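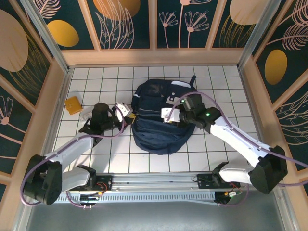

3.2 Leaching of shredded battery material without a furnace

Most recycling of spent lithium-ion cells still begins with heat. Whole packs are melted, the cobalt and nickel are recovered as an alloy, and the lithium leaves with the slag. The method tested here skips the melting step. Cells are discharged, shredded under water and sieved, and the fine black powder that passes the sieve is treated with a mild organic acid at low temperature.

The powder came from the Tulico sorting yard, which takes in cells from power tools, scooters and household devices. We received 2,226 cells in August. Cells with swollen or punctured cases were set aside and are not part of the results in this section. The remaining cells were sorted by chemistry from the printed label where one could be read, and by a spot test where it could not.

The order of the steps is given below in words.
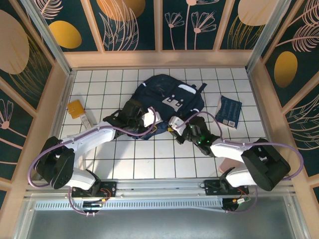

Marisol Muñoz, Elvira Condori, Ulises Ñahui and Shahzad Bugti
Pacheco Laboratory for Metals Recovery
Corresponding author: Elvira Condori

Order of steps in the low-temperature route: discharge, wet shredding, sieving, acid leach, filtration, precipitation. Wash water returns to the shredder after filtration.

The leach was run in two stirred tanks connected in series. The first tank held the fresh acid and the second held liquid carried over from the previous batch. This arrangement used less acid than a single tank of the same total volume, but it also made the cycle longer, and the yard staff found it harder to schedule around their morning deliveries.

Cobalt and nickel dissolved readily in both tanks. Manganese was slower and depended strongly on how well the powder had been washed. Batches with leftover binder on the grains formed a foam at the surface, and the foam held back part of the solids - a problem we also saw in the bench tests described in Section 2. A longer wash reduced the foam. We did not try an additive.

Lithium stayed in solution until the last step and was recovered as carbonate. The product contained traces of sodium from the precipitating salt. Two further rinses lowered the sodium but dissolved some of the carbonate, so the rinse water was kept and fed into the next batch.

Copper foil remains the main source of contamination. Pieces small enough to pass the sieve enter the leach and have to be removed later. A finer sieve would catch more of them, at the cost of throughput. The Clorach screen used in these trials was chosen because the yard already owned one, and we have not compared it with other types.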